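How to clean cloudy glass pot lids (and get the smell out of the rim)

Quick one, writing this between loads of dishes. Liesl Gasser asked me how I get my lids clear again and my text reply got way too long, so it's a page now.

Works on the glass kind with a metal band around the edge. Not for plastic lids, not for cast iron.

What you need

White vinegar, the cheap jug
Baking soda
Dish soap
An old soft toothbrush
Wooden toothpicks
A screwdriver that fits the knob screw
Two cloths – one for washing, one dry and fluffy for the end

No steel wool. No scouring powder either. I wrecked a lid that way in January, fine scratches all over, and they don't come out.

Step 1. Take the knob off

Let the lid cool all the way first. Hot glass plus cold water is how you end up sweeping the floor.

Flip it over, hold the knob with one hand, turn the screw with the other. Put the screw in a cup. Really, put it in a cup, mine went down the drain once and I spent a evening looking for a match. If the screw is rusted stuck, a drop of cooking oil and a wait of 20 minutes usually does it.

Knob won't come off at all? Some are riveted. Skip this and just work the toothbrush in around the base.

Step 2. Figure out what kind of cloudy

Three kinds, and they don't clean the same.

Grease – feels tacky, smears when you rub it. Soap and hot water.
Mineral film – chalky, dull, comes back the second it drys. Vinegar.
Scratches – you can catch them with a fingernail, or you see them when you tilt the lid. Nothing fixes these. Stop scrubbing.

Hold it up to a light and look through it at something with a strong pattern. Much easier to see what's going on than against a plain wall.

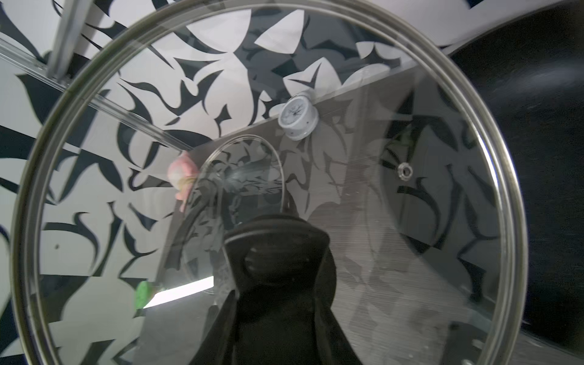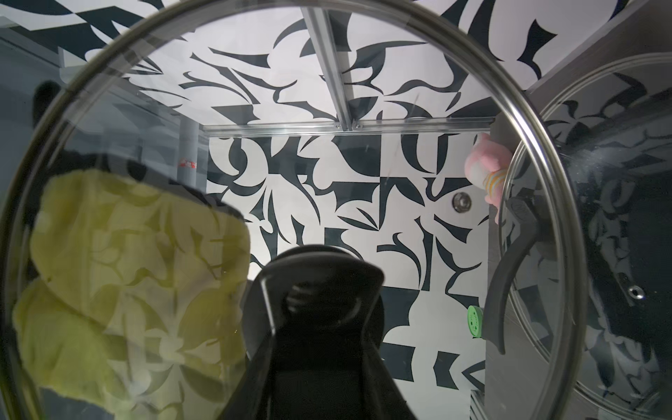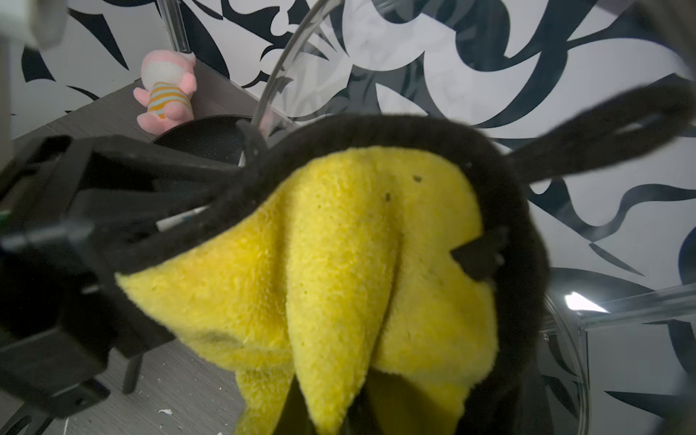
Step 3. Wash off the grease

Always grease first. Vinegar just slides over it.

Hot tap water, good squirt of soap, let the lid sit 7 minutes. Then wash both sides with the cloth. Go in circles, lift the cloth and look, go again. Rinse.

Step 4. Vinegar soak

Lay the lid in the sink or a big roasting pan. Half vinegar, half warm water, enough to cover the glass. 16 minutes is plenty. Don't leave it overnight – Dennis Lightfoot did and the metal band got dull spots.

If the lid is too big to lie flat, soak paper towels in the vinegar and press them onto the glass. Same thing.

Step 5. The rim

This is where the smell lives. Old soup, basically, packed in the gap between glass and metal.

Mix baking soda with a little water till it's like toothpaste. Push it into the gap with the toothbrush and go all the way around, top side then underside. Toothpick for the stubborn bits. Don't use a knife, the glass can chip right at the edge and you won't see it till it goes.

Rinse a lot. More than you think. Leftover baking soda dries white and then it looks like you did nothing.

Step 6. Dry and put back together

Shake the water out of the rim, stand the lid on its edge in the rack for a bit, then buff with the dry cloth. No fabric softener on that cloth ever, it leaves streaks.

Knob back on, snug but not cranked. Overtightening can crack the glass around the hole.

When to toss it

Any chip, any crack, even a tiny one. Also if the metal band is loose and spins. Replacement lids are easy to find, measure the inside of the pot and not the old lid.

How often

Knob off once a month if you cook a lot. Otherwise just when you can't see the rice anymore.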